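Hultus Bench Arm Kit

A four-joint arm for a home bench or a shared workshop. Sold as a kit, with printed parts, motors, controller board and the simulation files. Assembly takes a couple of evenings if you have put together anything with small screws before.

Price: $422
In stock, ships from Werden on Thursday
Part no. 1331-H

What it does

The Hultus picks up light things and puts them down somewhere else. It sorts screws into trays, holds a board still while you solder, and will close a laptop lid if you teach it where the lid is. The arm bolts to any flat top with 2 clamps, which are in the box. It runs off the supplied power brick and talks to your computer over USB.

It is not meant for cutting, drilling or anything with a blade. The wrist joint has some play in it, and you will notice this at full reach. Keep the work close to the base and it does fine.

Simulation files

Every kit comes with a download code for Stiseo, the simulator we use to try out moves before the real arm makes them. The files include a plain white table, a wooden bench and cabinet behind it, and a set of objects to practice on. The laptop is the one most people start with. It has a lid on a hinge, so you can work on approach angles, and it can be turned on the table to make the job harder.

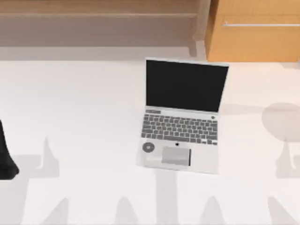 Kibet Kariuki

The laptop loads with the lid up and the screen dark. In the view here it is turned a little off square to the table, and you can make out the keyboard and the trackpad well enough to pick target points on them. Shadows are on by default. They slow down older computers, and you can switch them off under View without changing how anything moves.

You can swap in your own table. Measure the top, type in the length, width and height, and save it under a new name. Do this before you record any moves -- the saved positions are measured from the table corner and will be off if you change it later.

In the box

Printed arm parts, sanded
4 motors with cables
Mugo controller board, already flashed
2 bench clamps
Power brick and USB cable
Bag of screws with spares
Download code for the simulation files

You will need your own small Phillips screwdriver and a 2 mm hex key.

Notes from the build

Fit the shoulder motor first and leave its screws half a turn loose until the elbow is on. The cable for the wrist goes through the inside of the forearm. If it comes out on the outside, the arm will still work, but it will snag on the clamp sooner or later.

Boards shipped before May have the older connector. The adapter is free, just send us the number printed on the back of the board.

Returns are accepted on unopened kits. Single motors and printed parts are listed under Spares.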